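Relatório de projeto – Unidade curricular de Automação e Robótica
Regras de trabalho para uma célula de manipulação de têxteis
Grupo Riltow
Orientação: Vaughn Pruitt

1. Enquadramento

O projeto Ernell decorreu no segundo semestre e terminou em junho. O objetivo inicial era pôr um braço com pinça de dois dedos a pegar em toalhas e a dobrá-las. Ao fim das primeiras semanas percebemos que perdíamos mais tempo com ensaios mal preparados do que com a programação. O orientador propôs então que o grupo escrevesse um conjunto de regras para a célula e que o relatório tratasse sobretudo disso.

Consultámos a ISO 10218, para robôs industriais, e a ISO/TS 15066, para operação colaborativa. Nenhuma das duas foi pensada para um laboratório de estudantes, mas serviram de base para a análise de riscos. O que apresentamos a seguir não é uma certificação nem substitui o regulamento do laboratório.

2. Análise de riscos

Considerámos três situações: uma pessoa com as mãos na zona de trabalho durante o movimento, o braço a prender um objeto que não devia e o tecido a ser arrastado para fora do alcance previsto. Para cada uma anotámos a gravidade, a frequência de exposição e a possibilidade de evitar o dano, numa folha comum a todos os turnos.

A primeira situação ficou com a classificação mais alta. A segunda foi discutida durante bastante tempo. A pinça fecha com pouca força, mas um cabo preso entre os dedos pode ser puxado pelo braço e danificar uma ficha ou fazer cair equipamento. Por isso os cabos passaram a ter uma regra própria.

3. Regras adotadas

3.1 Antes do ensaio

O operador confirma a paragem de emergência e deixa o comando ao alcance da mão. A superfície de trabalho deve ser lisa e de cor uniforme, em contraste com o tecido. O trajeto de cada cabo é verificado antes de ligar o braço, e qualquer cabo próximo do tecido fica anotado na folha. A velocidade máxima é fixada no perfil Lindgren, que só o responsável do turno pode alterar.

3.2 Colocação da peça

A toalha é colocada com a bainha visível e pelo menos um canto livre. Não é obrigatório alinhá-la com a mesa; as posições em diagonal fazem parte do plano de ensaios. A etiqueta de cuidados não se corta. Discutimos este ponto, porque a etiqueta levanta junto à bainha e pode confundir a deteção da margem, mas as toalhas reais têm etiqueta e o método tem de funcionar com ela.
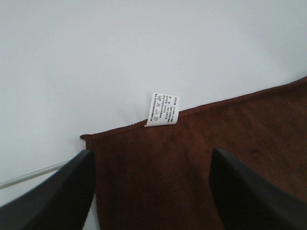
A aproximação ao tecido faz-se com os dedos abertos e a velocidade reduzida. Se a margem detetada não for contínua, o programa para e pede confirmação ao operador. Não se corrige a posição da toalha à mão com o braço ativo, mesmo que falte pouco para a posição certa.

3.3 Durante e depois do ensaio

Um operador fica junto ao comando e outro preenche o registo. Cada ensaio recebe um de três resultados: concluído, interrompido ou anulado. Um ensaio anulado continua no registo, com o motivo escrito. Os dados são guardados na pasta Melero no mesmo dia, sem apagar ficheiros intermédios.

4. Aplicação

Com as regras em vigor fizemos 200 ensaios, dos quais 171 foram concluídos. Os restantes foram interrompidos pelo operador ou pelo programa, ou anulados por falhas de preparação. O registo ficou com 661 entradas, contando as verificações iniciais e as observações feitas durante os turnos.

A regra menos cumprida foi a da verificação dos cabos. Nos primeiros turnos a folha aparecia assinada mas sem o trajeto descrito. Mudámos o campo de uma caixa para uma linha de texto obrigatória e o preenchimento melhorou. A regra de não mexer na toalha com o braço ativo também gerou queixas, pelo tempo que custa parar e retomar, e foi mantida.

5. Limitações

Usámos um único modelo de pinça e poucos tipos de tecido. Não medimos a força de contacto, pelo que não podemos comparar os valores com os limites da ISO/TS 15066. A folha de registo foi feita para equipas de duas pessoas e teria de ser revista para quem trabalhe de outra forma.

6. Trabalho futuro

Falta passar a folha para formato digital e ligar a verificação inicial ao arranque do programa, de modo que o braço não se mova com campos vazios. O grupo seguinte deverá também definir um critério escrito para a substituição das toalhas gastas.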